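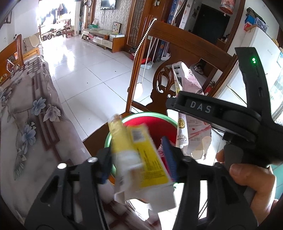

Part 4: Clearing the snack wrappers

I do this part before I touch the tablecloth, and I'd ask you to do the same, because crumbs travel! If you've worked through Part 3 you already have your catch bowl picked out. Mine is the round red one with the green rim, and I park it on the seat of a dining chair so the table stays free for sorting. Any wide bowl will do. A tall snack bag like the white-and-pink one can stand up behind the bowl until you get to it in step 5, and small paper boxes go straight in.

1. Pull one chair out from the table and turn it so you can reach the seat without leaning over the back. Set the bowl in the middle of the seat.

2. Start at the far end of the table and work toward yourself. Pick up the little stuff first (candy wrappers, flattened packets, twist ties) and drop it in the bowl.

3. Check every box before it goes in. Give it a shake. I once threw out a box with 14 perfectly good tea bags in it and I'm still a bit sore about that one.

4. Squash boxes flat if your paper recycling is picky. Ours at Lozano Court is, so I open both ends and press them down with my palm.

5. Now do the tall bags. Look at the bottom seam first. If it's torn, hold your hand under it, carry it over the bowl and tip the crumbs out there. Then fold it in thirds and tuck it down the side.

Note: Foil-lined bags spring back open no matter how nicely you fold them. I put those in last with something on top.

Caution: Don't use a bowl you've just washed and left damp. Paper sticks to the bottom and you'll be picking bits off with a fingernail.

6. When the bowl is full to the rim, stop and empty it. Don't press down to fit more in, especially on a chair with a slippery finish, or the whole thing can slide right off (ask me how I know).

7. Sort the bowl into your two Gudero bags, paper in one and everything else in the other, then wipe the chair seat with a dry cloth. If it's carved wood, run a soft brush through the cutouts in the back while you're there.

Note: Keep any box with a barcode you need for the Jondari shopping list. Cut the panel out and clip it to your list before the rest goes in the paper bag.

Once the chair is back in place you can go on to Part 5, Shaking out and refolding the cloth.

Nayeli Magaña, revised 27 November 2020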